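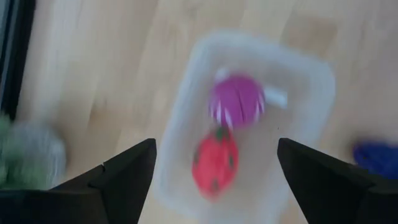
The tub as it stands, purple one at the top, strawberry below.

Search questions, e.g. toy boxes, stains, shelving
Go

Toy food has taken over the lounge room floor. How do I store it so a three-year-old will put it back?

Asked by Dilruba Bepari, Wednesday, 7.40 pm

We were given a big lot of toy fruit and veg by my sister, who was suspiciously keen to be rid of it. I keep it in frosted plastic tubs with low walls, the kind you can sort of see through if you're patient. They live on the floorboards beside the couch. There are more in the cupboard, because I bought 18 of them in one go at a closing-down sale in February and have been finding uses for them ever since.

The trouble is that one tub will have two pieces in it, like the one in my photo, and everything else is under the furniture. My daughter will happily put the strawberry away. She will put it away over and over. The rest she regards as my department.

I've looked at a proper toy unit from Zusen with pull-out trays but it's $273 and I'm not convinced it does anything a tub doesn't. Do I want one big box, lots of small ones, lids, no lids? Also, does anyone know what the stripy purple thing is? I say plum, my husband says onion, and it affects which tub it goes in.

3 answers

Answer from hellisetti_b

Skip the unit. We had the Zusen one and the trays come out, which is the selling point, and then they stay out.

I'd go with low open tubs, no lids, and fewer toys. Lids are for adults. A kid that age will take a lid off and that is the last the two of you see of it. Low walls are good because she can see what's in there without tipping it out, although frosted plastic does work against you a bit. Tape a drawing of the contents on the short end. It doesn't have to be a good drawing — ours has a carrot that visitors take for a traffic cone and the kids still get it right.

Then put half the food away in the top of a wardrobe and swap it over every few weeks. You get credit for new toys and it costs nothing. Six or seven pieces to a tub is plenty.

Don't sort by fruit and veg. You will be the only person in the house who cares. Sort by "kitchen" and "not kitchen" and call it a day.

If the tubs skate around on the boards, cut a bit of that rubbery drawer liner and stick it to the bottom. It'll save the floor too, as grit gets under them and you won't know until you move the couch.

Onion, by the way. My vote goes with the stripes.

Answer from woria_mum

one big box!! we have a wooden blanket box that was my nan's and everything goes in, food, blocks, the cat once. takes two minutes at bedtime. yes they have to dig for things but digging is half the fun for them and it's quiet. just get the soft close hinge if it has a heavy lid, ours got one after a near miss with fingers

its a plum

Answer from Trev in the shed

I built mine. Pine shelf, 300 mm deep, two levels, tubs slide in like drawers. Measure your tubs first, at the rim and not the base, because they taper and you'll be out by enough to swear about. Screw it to the wall studs even if it's low, they climb anything. Took me a Saturday and up to four trips to the hardware store, which my wife has down as a hobby.

Can't help on the vegetable.

Comment from Dilruba Bepari on hellisetti_b's answer

Thanks, going with this. Drew the labels last night. The purple thing has been filed under "kitchen" and both parties claim a win. Drawer liner is a great tip, I had a look under the couch and found some grit, a hair tie and what I believe was most of a salad.

Comment from hellisetti_b

Leave the salad, it's rotating stock.

Related questions

Getting crayon out of floorboard grooves
Is 1,220 mm too wide for a low shelf under a window?
Best way to wash plastic toys without filling them with water
Frosted tubs gone sticky after a summer in the garage
How many soft toys is it acceptable to "lose" in a house move?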